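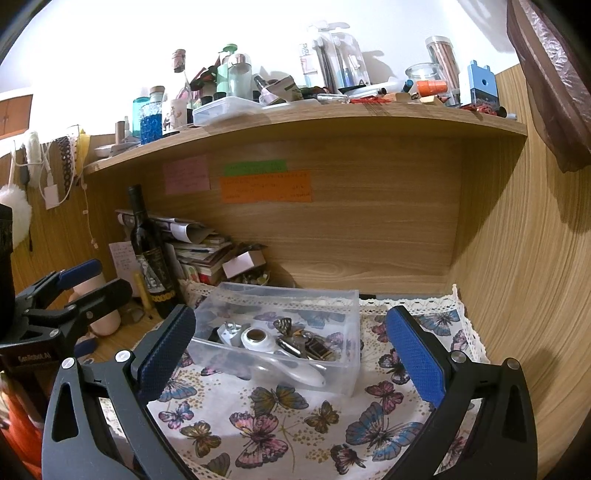
Does automating the sorting line mean fewer people on the shift?
Landard is putting in four arms at our Lostmont building in July. I pack small mixed items, 17 of us on days.

Flurina Egger
It depends on what they do with the hours. Ours kept everyone, but six moved from packing to checking and clearing jams. Less lifting, more standing at a screen. Ask about pay grades in writing before it starts.

Diệp
Same here - the job changed more than the headcount. Breaks are fixed now.

Grirley
ask your supervisor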